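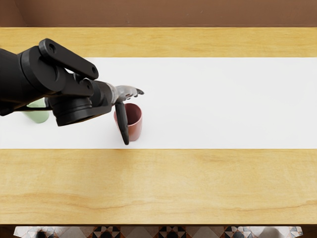
Figure 3. The Stolia cell as rendered in Hattar, with the hand beside the pinkish-red cup and the green cup partly hidden behind the arm.

3.2 Setting up and looking after the simulated cell

We would like to spend a little more space on the setup of the Stolia cell than is usual in a paper of this kind. When we began, we had assumed that a simulated cell, once built, would simply stay built, and that the care would all go to the physical one at Miltthorpe. In practice the two took up nearly equal shares of our time, and readers who want to repeat the experiments in Section 4 will be glad, we hope, to know where that time went.

The scene itself is modest: a long wood table, a white strip running across it, a wall behind, and the arm with its humanoid hand coming in from one side (Figure 3). The tabletop serves as the reference plane, and every other object is placed relative to it. Our first version did things the other way around, with the table hung from the arm base, and each small correction to the base pose then moved the table and the cups along with it. It took us most of November to undo this, and we would gently urge anyone starting fresh to settle the order of the frames before placing a single object.

The white strip is modeled as its own body with its own height and friction. We had drawn it at first as a patch of color on the table, which looked perfectly fine in the renders and caused a good deal of trouble in contact, with cups settling a little below the surface they seemed to be resting on and then creeping sideways. Giving the strip a real thickness of 3 mm cured the sinking. The creeping went away only after we raised the number of solver iterations to 60, at some cost in speed, which we were happy enough to pay.

Calibration of the hand was the longest job, and the thumb was the longest part of it. The thumb is long and tapered, and for an upright cup it has to come down on the near side while the fingers reach over the rim, so that its tip passes quite close to the strip. An error in the thumb's base joint that would be harmless in free air is enough to put the tip into the surface. Our procedure, worked out by Nadine Hijazi over a good many patient evenings, goes as follows. The arm is brought to a fixed pose above the strip with the hand open. The thumb is lowered in small steps until the simulator reports first contact, the joint reading is stored, and the thumb is raised again. This is repeated at seven positions along the strip, and the offset is taken as the median of the stored readings. We tried the mean as well, but a single early contact, usually from a badly shaped piece of collision mesh, was enough to spoil it.

The collision meshes deserve a word of their own. The visual model of the arm includes a good deal of fine shape, among it the linkage bar, the joint housing and the grooved actuator below, and we were reluctant to throw any of that away. For contact, however, most of it is a burden. We replaced the housing and the actuator with plain cylinders and kept a closer fit only for the wrist bracket, the fingers and the thumb. The thin rod near the actuator we removed from the collision set entirely, then put back as a capsule after we found plans in which it went straight through a cup. A rod can cross in front of a cup in the camera view without being anywhere near it, so we check these cases by distance query and do not trust our eyes.

That brings us to the camera. The view is high and looks steeply down at the table, and with the arm entering from the left there will always be some placements where the housing or the forearm hides part of an object. We considered moving the camera and decided against it, mostly because the physical cell has the same difficulty and a policy trained with a kinder view did poorly there. Instead, the starting positions are drawn so that a share of the cups begin partly behind the arm, and the success measure never depends on the camera image.

For upkeep we settled on a short routine called Tatum, which runs after every 400 episodes. It reloads the scene from file, repeats the thumb contact test, drops each cup onto the strip from a small height and compares the resting pose with a stored one. If any value has drifted past its limit, the batch is set aside and the scene is rebuilt. The whole check takes around a minute on a desktop machine. Most of the failures it caught came after a library update or a well-meant edit to a shared file, and we were guilty of several of those ourselves. We now keep the scene file, the mesh set and the thumb offset under one version number, and a change to any of them raises the number for all.

One weakness remains that we have not been able to repair to our satisfaction. The fingertips are modeled as rigid, so a light touch on a cup rim tends to come out as a sharp tap, and the cup may rock more than its counterpart at Miltthorpe. We lowered the contact stiffness at the fingertips to soften this, and the values we used are listed with the other scene parameters in Appendix B.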